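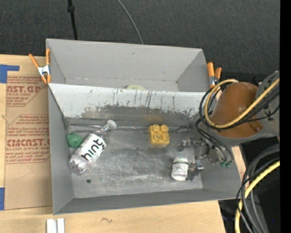 Page last changed in December

Bring back the deposit, and put it somewhere I can reach

My town stopped charging a deposit on bottles when I was in grade school. I'm now old enough to complain about it, so I will.

Where I live, in Plendunis, we have curbside recycling. Every house has a blue cart with a lid, and a truck comes every second week and empties it. The town likes this arrangement and so do most of the people on my street. It looks tidy. You put everything in one cart and you don't think about it again. My argument is that we should think about it a little more, and that ten cents would make us do it.

For a bottle to be worth much to anyone after you've drunk from it, it has to be kept apart from other things. Once it has been in a cart with a pizza box, a jar with some peanut butter left in it and a wet newspaper, it's a dirty bottle, and somebody has to be paid to find it and somebody else has to be paid to wash it. With a deposit, people do the sorting themselves, at home, in a bag by the back door. They do it because they want the ten cents back.

I lived for two years in Skusari, which kept its deposit. My apartment building had 312 units and one small room on the ground floor where you could leave your empties in crates if you didn't want them. They never lasted the night. Someone always wanted them. The sidewalks there weren't especially clean, I should say. There was plenty of gum and there were plenty of fast food bags. But I don't remember bottles on the ground, and in Plendunis I can see three from my porch.

The usual case against a deposit is that it's a tax. I've never followed this. A tax is money you don't get back. If you don't return the bottle then yes, you've lost ten cents, and it's gone toward paying for the mess. That seems fair to me. A better complaint is that it's a nuisance, and here the people who object have a point. Returning bottles in Skusari meant the grocery store, a line, and a machine that smelled of old beer. The machine was full on a holiday weekend, always. The clerk had to be called and the clerk did not want to come. If you had a car you could drive to Simões, the big store out by the highway, which had seven machines and no line, but then you'd driven out to the highway to get back four dollars.

So a deposit law is only as good as the places where you can bring things back. This is where most proposals I've read go wrong. They spend page after page on the rate – five cents or ten, glass the same as plastic or more – and then they give one paragraph to where people will go. The last draft put before our town council had one return center for the whole town, at the old Gristier warehouse. There are no sidewalks out there, and the bus stops running at six. A person who works days and doesn't drive would have to go on their lunch hour, with a sack.

I would do it the other way around. Start with the places. Any store that sells drinks and is bigger than a newsstand should have to take empties back during the hours it's open, and it should be paid a small handling fee for each one. Small shops could share a spot if they're on the same block. Then set the rate. I'd go with ten cents, and I'd write it so that it goes up with prices, since a nickel set in the 1980s buys nothing now and the laws that still use it have suffered for it.

The hauler's objection is more serious than the shoppers'. Bottles and cans are the part of the blue cart that sells. Take those out and what's left is paper and odd plastic, and the contract gets more expensive for the town. That's true, and supporters of a deposit ought to say so out loud. But the money doesn't disappear. There will be deposits that people never claim, and the town could use those to cover the gap. In some places that money goes into a general fund and gets spent on anything at all, which I think is a mistake. It came from bottles and it should go to trash.

People also tell me that habits have changed, that we're all used to the one cart and won't go back. I don't believe this either. People adjusted to the blue cart in a month. They adjusted to paying for shopping bags, after a good deal of shouting, and now most of them keep a few cloth ones in the trunk and forget to bring them in.

I have a smaller reason for wanting it, too. When I was a kid the deposit was my income. I had a wagon and a route, and the older man on the corner drank a lot of ginger ale. My own children have no way to earn a dollar that doesn't involve asking an adult for it. I wouldn't pass a law for that reason alone, but I wouldn't mind it as a side effect.

The council takes comments in writing until the end of the month. The form allows 600 words. I used all of them and then wrote this.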